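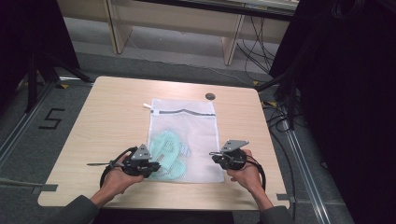

Bolsa de malla con cremallera y prenda verde menta, sobre la mesa.

SE BUSCA PERSONAL DE LAVANDERÍA Y ROPA DE HUÉSPEDES. Residencia Windbridge

Incorporación 1 de enero. Contrato de seis meses, prorrogable hasta julio y luego ya se habla.

Qué hay que hacer
Recoger la ropa por plantas. Clasificar, lavar, secar, doblar, devolver a cada armario. Prendas delicadas siempre en bolsa de malla, cerrada hasta el final. Etiquetar lo que llega sin nombre, que es mucho. Coser algún botón, algún bajo. Nada de alta costura.

La residencia tiene 89 plazas, casi todas ocupadas. La ropa plana (sábanas, toallas) la lleva Mudis por fuera, así que aquí solo ropa personal. Calcetines incluidos, sí.

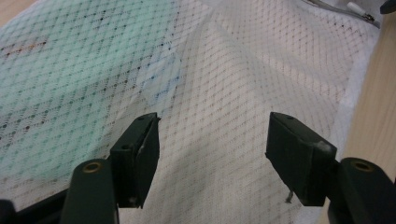
Turno de mañana, de 7 a 14 h. Un fin de semana de cada tres, con su descanso compensado. Quien prefiera tardes que lo diga en el correo, puede que salga algo en verano pero no prometemos.

Qué pedimos
Experiencia en lavandería, hotel o residencia. Un año está bien, menos también se mira.
Leer etiquetas de lavado sin chuleta. Lana, seda, viscosa.
Castellano suficiente para hablar con las familias. Se hablará con ellas a menudo, sobre todo cuando falta una rebeca.
Poder estar de pie y empujar carros.
No hace falta carné de conducir. El autobús 13 para en la puerta.

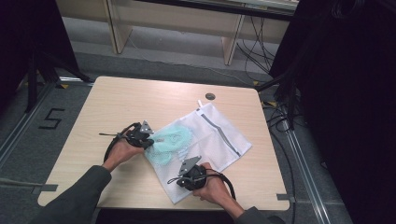 Se valora haber usado el programa Stelmakh para el inventario de prendas, o cualquiera parecido. Si no, se enseña los primeros dias, son dos pantallas. También se valora paciencia con los residentes que bajan a preguntar por su camisa, hay tres o cuatro fijos cada mañana.

Qué ofrecemos
Sueldo según convenio, 14 pagas. Plus de 300 euros al terminar el periodo de prueba.
Comida en el centro los días de trabajo.
Uniforme y calzado. Traed la talla apuntada.
Curso de manchas y tejidos en Skerkosano, pagado y en horario laboral.

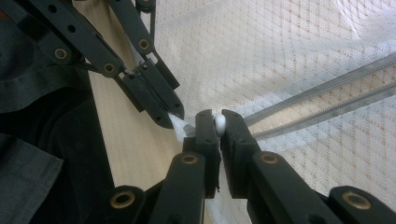
Cómo apuntarse
Currículum en recepción, en mano, a la atención de Elfriede Gerlach. O por correo postal a la misma persona, calle del Molino 77. En el sobre poned LAVANDERIA bien grande, que si no acaba en cocina (están cogiendo gente también).

No hace falta carta de presentación. Sí un teléfono donde se os encuentre por la mañana y, si hay, una referencia de un trabajo anterior.

Las entrevistas son cortas, en la propia lavandería, con una prueba de doblado y clasificacion. Se contesta a todo el mundo, aunque sea que no.

Las dos plazas son para cubrir ya. Quien se presentó el año pasado puede volver a hacerlo, mandad el currículum otra vez porque los antiguos no se guardan.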